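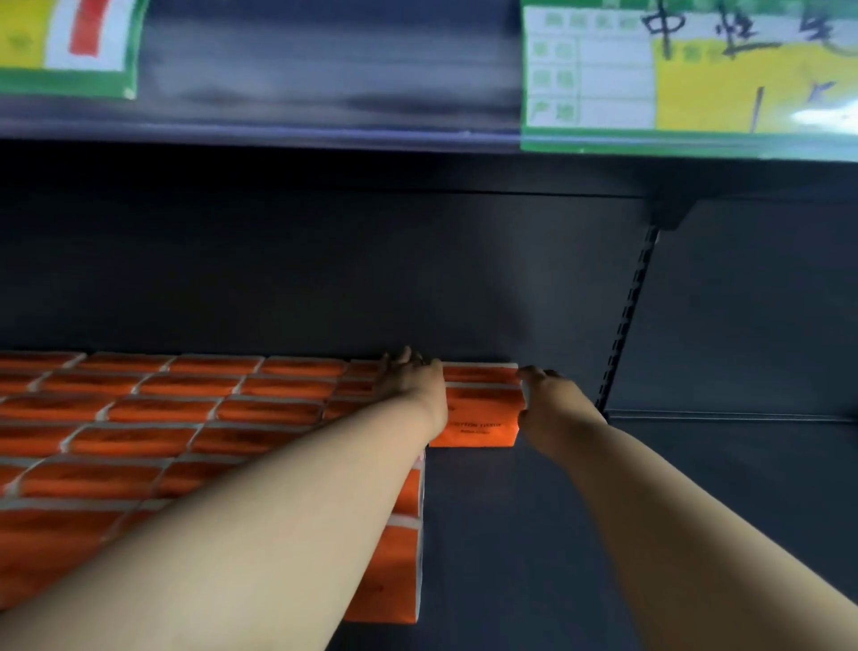

Bought a box of gel pens and a fresh notebook this week, which means I'm keeping a paper diary again. A few posts on how I do it.

I started in September after losing two years of notes when an app called Flurkitz shut down. The export file opened as gibberish. Paper has its own problems but it does open.

One page a day, no more. If the day was dull I write the weather, what I cooked and who rang. Those turn out to be the pages I reread.

Black ink for the diary, blue for anything I need to act on. I tried five colours once and spent more time swapping pens than writing.

I number the pages by hand. Across all my notebooks I'm up to 1,619. My friend Elli Oksanen is on 1,773 and started after me, but her handwriting is enormous.

Indexing: leave the last four pages blank and add a line whenever something comes up that you'll want later. Mine has the hot water service, the car rego, Mum's scone recipe and a long argument with the body corporate.

Left-handers, I'm one of you. Fine tips smear less for me than broad ones. A sheet of scrap paper under the hand helps too — blotting paper if you can find it.

I don't write in bed any more. There's a black line on the good doona cover and it has been through the wash 19 times.

Someone asked about privacy. Mine live in a shoebox at the top of the wardrobe. Anyone who gets them down is welcome to read what I paid for tomatoes.

Bożena Tomaszewski asked which notebook. It's a Jelness, A5, lined. The paper is a bit thin and you can see the writing through the back. I use both sides anyway.

Next job is copying out the old address book, starting with the people who've moved.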